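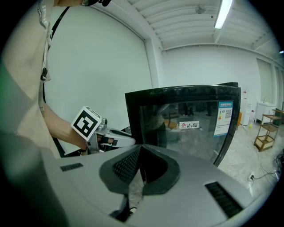

Unit 5: Glass-Door Display Coolers
Care, Loading and Record Keeping
Course handout, Small Shop Equipment
Instructor: Renu Rajput
Revised 20/04/2022

Read this before the practical. Bring it with you, along with the temperature sheet from Unit 4.

1. What the unit covers

A display cooler is a refrigerator with a glass door. It is built to show what is inside and to keep it cold while customers open and close the door all day. In a small shop it may be the only refrigerated storage on the premises. In an office or a training room it usually holds drinks and staff lunches.

We deal with upright single-door cabinets. Chest coolers and open-front cases are in Unit 7. Ice cream freezers are not part of this course.

2. Parts you need to know

Door frame. Holds the glass and carries the gasket. A frame that has dropped on its hinges will leave a gap at the top corner on the handle side.

Gasket. The flexible seal around the inside of the door. Most are magnetic. It should touch the cabinet on all four sides.

Glass. Normally two panes with a sealed space between them. Moisture between the panes means the seal has failed and the glass unit has to be replaced. Moisture on the outside is a different matter; see section 5.

Evaporator. The cold coil, at the back or top of the inside. Do not stack goods against it.

Condenser. The warm coil, underneath or behind. It gives off the heat taken out of the cabinet and needs moving air.

Thermostat. The dial numbers on older models are settings, not degrees. Use a separate thermometer for readings.

3. Placing the cabinet

Follow the clearance given in the manual for the model. If the manual is missing, look for a plate inside the door or on the rear panel and write down the model number so the manual can be requested.

Keep the cabinet out of direct sun. Glass lets in a lot of heat, and dark glass gets warm to the touch. Do not put it beside an oven, a heater or a photocopier.

The floor must be level from side to side. Many cabinets are set to lean back very slightly so that the door closes without being pushed. Adjust this with the front feet.

Leave the width of the open door plus room for one person to stand. Vikas Bisht's floor plan for the Grarneck shop, handed out last week, shows what happens when this is forgotten: the door opens onto the end of the counter and stops halfway. We will redraw that plan in class.

4. Loading

Let a new or recently moved cabinet stand upright before switching it on, for the time stated in the manual. Run it empty until it reaches temperature, then load.

Put new stock behind old stock. Turn labels to the front. Leave space between the goods and the back wall, and do not line shelves with cardboard or foil. Solid liners block the air and the bottom shelf ends up warmer than the top.

Heavy bottles go low. Milk and prepared food go on the shelf that your own readings show to be coldest, which is often not the one people expect.

5. Cleaning

Outside glass: soft cloth, mild soap, dry with a second cloth. Work around brand stickers or take them off completely. A half-removed sticker collects dirt and leaves glue that is hard to shift later.

Gasket: warm water and mild soap, getting into the folds. No bleach.

Condenser: switch off and unplug first. Brush or vacuum the dust. A 600-watt vacuum with a soft brush is enough for this job.

Water on the outside of the glass on a humid day is common. If it is there every day, check the gasket and look at how often the door is left open.

6. The gasket test

Close the door on a strip of paper and pull gently. There should be some drag. Repeat at several points on each side, including both top corners. Mark any loose point on your sketch of the door.

7. Readings

Take readings at opening, midday and closing. Write the time, the shelf and the temperature. Sign each line. If you missed a reading, leave the line blank and do not fill it in afterward.

The sample log from the Tindall branch has 29 entries. Go through it before class and find the two places where the door was probably left open. Meenakshi Joshi will go over the answers in the second half of the session.

8. For next time

Sketch a display cooler in a shop you use. Mark the hinge side, the nearest heat source and the space in front of the door. Ask before you measure anything.

Written work goes to Jitendra Pandey in the course office. Late work needs a signed note.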